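Monday

Spent most of the day on the equipment list. It has to go to Zoila Espinoza before the end of August, and she wants it on one page with a reason beside every line. Last year's ran to four pages and she sent it back twice.

The starting point is 46 thousand for the whole year. That has to cover arms, grippers, cameras, spare parts, shipping, and anything that breaks between now and next summer. Shivam thinks we should ask for more. I said we could ask, but the page I'm writing will fit inside 46 and anything extra goes on a second sheet that Zoila can ignore if she likes.

First question is whether to buy another Aro arm or fix up what we have. Aro quoted 27 thousand, arm and controller together, with a mounting plate but without a gripper. Delivery is 27 working days from the purchase order, so if we order late we lose most of the fall. Cavania makes something similar for less money, but they won't put a delivery time in writing, and Sang waited more than a whole term for a part from them once. He is still annoyed and brought it up at lunch again.

We did grip trials on the dice all morning, mostly so I'd have something solid to write about the fingers. I sat next to Prasanna with the notebook and wrote down what he told me.
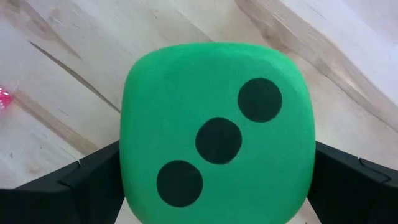 The fingers are the cheapest thing on the list and the one we argue over most. Prasanna wants a proper set from Nastach with swappable pads. Cristian says we should keep printing our own and put the money into a spare gripper motor, because a worn finger costs us an afternoon and a dead motor costs us weeks. I agree with Cristian about the motor. But printing takes somebody's time too, and that time never shows up in any budget. I've put down one Nastach set, to be compared with ours over a couple of months, and one spare motor. Prasanna read it over my shoulder and said fine.

Objects are a small line but I want it there. Dice are good because they're cheap, they come in different sizes, and you can tell which way up they are. Foam is a different problem from hard plastic and we need both. Last year all of this came out of people's pockets and then the receipts got lost. I put in a small fixed amount for the year with Sang in charge of it.

Called Rivadeneyra after lunch about the service contract. The woman on the phone was helpful. They have two levels. The basic one is a yearly visit and phone support. The other adds a loaner arm if ours is out of action, and it costs almost double. I asked how often people really use the loaner and she said she would have to look that up. Wrote down basic for now.

Then went back and stood by the bench for a while to think about space, which I had left off the list completely.

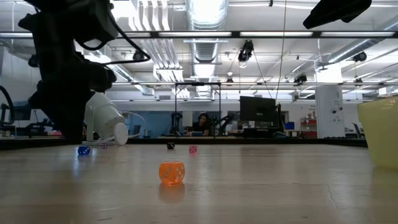
Do we have to buy the new arm this year? We could get through to spring on what we have, but the repair bills would eat a good part of the difference, and we'd be ordering in the same rush next August.

So the arm stays on, at the top of the page. After that come the spare motor, the Nastach fingers, the basic service contract, and a set of cables, which always run out. Shivam's better camera goes on the second sheet. He took it well enough. He has 6 reasons for it typed up already and I told him to cut them to two.

Still to do: ask Aro if the price holds past the end of the month, and whether the plate fits the holes we've got or needs an adapter. Ask Zoila if shipping comes out of our money or hers. Get Rivadeneyra's numbers by email, since I can't put a phone call on the form.

Left at seven. Forgot my lunch box in the office fridge.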